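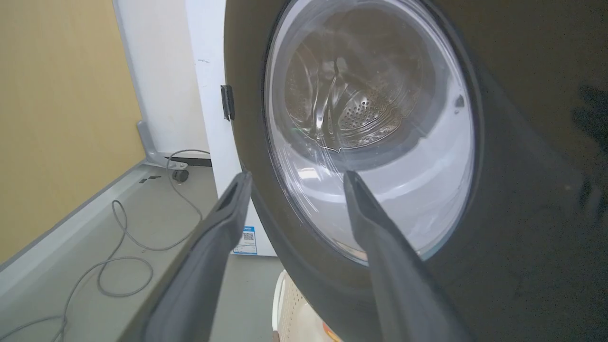
Nikolaidis

Minutes, Gollgate project meeting, Nimholm lab, 2018-10-12

Present: the data group, the training group, the hardware group, and Florach by phone. The phone worked for most of item 1.

Minutes of the last meeting were accepted with one change. "The gripper performed as expected" now reads "the gripper performed." Hardware asked for this and training did not object, which should be noted as a first.

1. Wrist camera clips, what to keep

The data group reported that the full set stands at 1,686 clips, all from the wrist camera. The question carried over from April was whether we need them all. Training had meanwhile run the comparison everyone agreed to in April and then avoided.

The method, for the record: clips were sorted by how much the view changes while the fingers are within reach of something. Those with the most change were kept. One model was trained on the full set, one on the top 400, and one on the top 200. All were given the same approach tasks in the same room, with the start position shuffled between attempts.

The result is that the 400 model does nearly as well as the full one. The 200 model does not. It reaches confidently for places where nothing is, and the training group described its manner as "managerial."

Florach asked whether this means most of the collection was a waste of time. The data group said no, somebody had to collect the dull clips so that they could be found dull. Florach asked for this to be put more formally in the report. Action: data group.

2. Glass and clear plastic

This took up most of the meeting. The sorting score goes up whenever the view changes, and it does not care why. Light sliding over a washer door as the wrist moves counts as change. So does the drum showing through the glass. The model is therefore being fed a generous helping of highlights, ranked as top material.

Training wanted to mask the reflections. Hardware pointed out that a masked door leaves very little door, and that the fingers need to know where the glass is more than most of us do. Data offered to mark the rim by hand in the kept clips and leave the glass alone. This was received with enthusiasm by everyone who would not be doing the marking.

A longer discussion followed on whether clear covers should be treated as a separate class from doors. 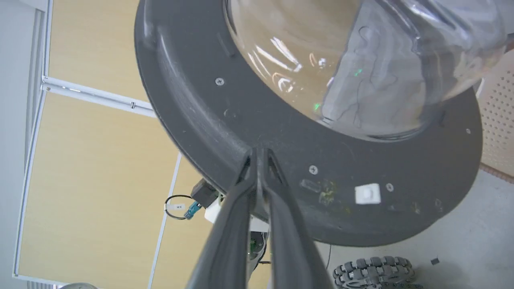 The difficulty is that a dome shows the model two surfaces at once, and it has to pick one. What is inside looks perfectly reachable. The edge of the plate is the honest part, being dark and solid, and training would like the labels to lean on edges like that wherever there is one. Hardware agreed, then said it was what they had proposed in April. The April minutes were checked. They had proposed it, in a sentence that also proposed better chairs.

Agreed: label rims and edges first, glass and clear plastic second, and contents only where no cover is in the way. Re-score the set once the labels are in, then repeat the comparison at the same sizes. No new sizes until then, however tempting.

3. Finger tips in view

Training asked whether the fingers should be cropped out, as they fill so much of the lower part of the picture. Hardware took this personally. A short test had been run with them cropped, and the model lost its sense of how close it was. The fingers stay. Hardware asked that this be minuted in full, and it has been.

4. Other business

The score script still prints its progress in capital letters. Action: training group, again.

Florach would like the write-up to say "curated" where we say "sorted." We have 2 versions of the draft, one of each kind, and will send whichever is finished first.

Chairs were raised. Carried over.

Next meeting when the re-scoring is done.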